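Okabe Cups: notes on the objects and the table setup

Version 2

Overview

Okabe Cups is a collection of tabletop sessions in which cups are placed, turned over, moved and put back. These notes cover the cups, the table and the labels. File formats and loading code are documented separately in the Drolleck repository, under docs.

The collection holds 3,666 sessions. Of these, 1,706 involve a cup that begins upside down. A further 633 were set aside during review and are listed in excluded.csv with a short code for the cause. Excluded sessions are still part of the download. Filter them out before computing anything you plan to compare with the Skanent baseline.

Objects

Cups are grouped by shape and finish. The tapered group is the largest and gets the most questions, so it is covered in more detail.

A tapered cup has one narrow end and one wide end. In the labels, "upright" means the narrow end is down and "inverted" means the wide rim is on the table. The label refers to the cup only and says nothing about the orientation of the markers. Some earlier label files used "up" and "down" for the same two states. Those were converted, but scripts written for version 1 will fail on the new values.

Square black-and-white markers are attached to the side of the cup. On a curved wall a marker is rarely seen flat. One near the edge of the visible side looks narrow, and detectors tuned for flat boards often drop it. We recommend keeping a detection if a single marker is read with confidence and not requiring agreement between neighbors. 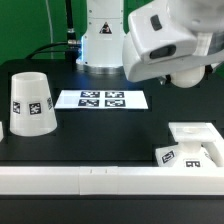
Marker size is stored per cup in objects.json and is measured on the flat sheet before application. The measurement does not account for the curve of the wall. For pose work, use the cylinder or cone model supplied with each object entry. The planar model is adequate for identifying a cup but gives a biased distance, and the bias grows as the marker turns away from the viewpoint.

White cups have low contrast along the rim under strong overhead light. Rim outlines for these were drawn by hand and carry the flag manual_rim. All other outlines came from the Pruretis tool and were checked afterward.

Table and background

The tabletop is black and the backdrop is green. The backdrop is flat and meets the back of the table along a visible line, which can be used as a rough check on alignment between sessions. Color keying works on the backdrop but leaves a fringe on white objects — erode the mask slightly before compositing. Keying does nothing for the tabletop, so cast shadows have to be handled separately.

Labels

Each session has a start state and an end state. A state lists the object ID, orientation and region of the table (left, center or right). Regions are given from the viewpoint of the main camera. A cup that straddles two regions is assigned to the one containing the center of its base.

If a cup tips over, the end state is "fallen" even if the cup comes to rest against something else. If it leaves the table, the end state is "off_table" and the region field is blank.

Known issues

Orientation is missing for a small batch of sessions recorded in January. The field contains "unknown" and should not be read as upright.

Two object entries in version 1 shared an ID. The duplicate has been renumbered and the old value is kept in the legacy_id field.

Region labels were not revised after the review pass, so sessions near a region boundary may be inconsistent. Corrections can be sent through the issue tracker with the session ID in the title.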